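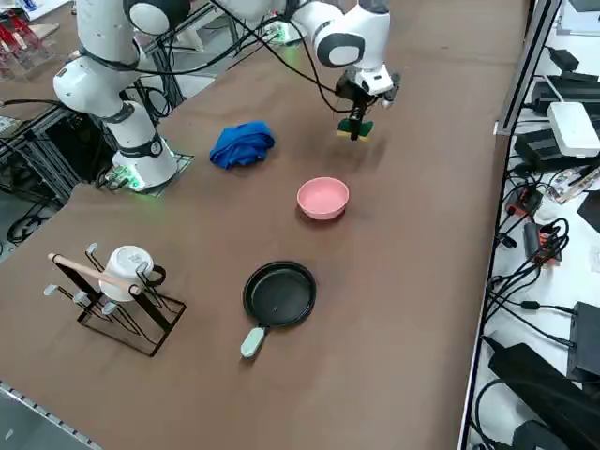
Melaniia Kuzmenko

**Palomino planner: release gating and cable margins**

The December build of Palomino changes how the planner decides when to open the gripper. Until now, release was triggered by pose alone: once the tool center was inside the target volume, the fingers opened. With a sponge held over a bowl that was too loose. Soft items sag below the fingers, and the old check had no idea where the bottom of the object was.

Release now waits on two conditions. The perception node, Odura, must return a fitted rim for the container, and the lowest point of the held object must project inside that rim with 9 mm to spare. If the rim fit is older than 20 frames, the planner holds position and asks for a new one. Dark, shallow items such as the frying pan still give poor fits at low exposure. Bujar Živković has a patch in review that fits the rim and the handle together.

Cable handling has changed too. The slack loops between the two arms were modeled as one box, and the box blocked a good part of the upper workspace. They are now a chain of 17 capsules, updated from joint angles at each planning step. Plans that used to fail with START_IN_COLLISION should go through. If yours don't, check that `cable_model` is set to `chain` in the cell config – the default is still `box`.

Known issues:

- Crumpled cloth is sometimes split into two segments. Merging is off by default.
- The mug rack is treated as a solid hull, so grasps on a hanging mug are rejected from the rack side.
- Replay logs from before build 19 will not load. Convert them with `unus-migrate` first.

Send failing plans to Bujar with the full log and the cell config attached.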